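Wire mesh

Wire mesh is a sheet of metal wires that cross one another at regular gaps, joined by weaving, welding or twisting. Few materials do so much with so little metal! It lets air, light and water through while holding back anything larger than its openings, and it turns up in sieves, fences, fireguards, bird feeders, office trays and baskets.

Types

Woven mesh is made on a loom, much as cloth is, with one set of wires passing over and under another. Very fine grades can be draped like a scarf. Welded mesh is stiffer: the wires lie straight and are fused wherever they touch — so a cut edge stays neat and the rest of the sheet keeps its shape. Hexagonal mesh, the familiar chicken wire, is twisted together and bends easily round posts and corners.

Household use

Baskets show the material at its most cheerful. They weigh little, hide nothing and shake clean over a sink. Shallow ones with a carrying handle are handy for moving cups and small items from room to room, and a black finish has long been popular.
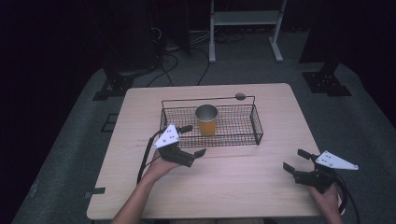
Makers and collectors

The town of Etley was once known for its wire workshops, and the Ploment works there listed 2,095 patterns in its largest catalogue, among them 50 baskets and 9 wonderfully odd toast racks. Roxana Londoño's history of the trade, Lasel, remains the liveliest account, with superb drawings of the early looms by Leidy Correa.

See also

Chicken wire
Basket weaving
Sieve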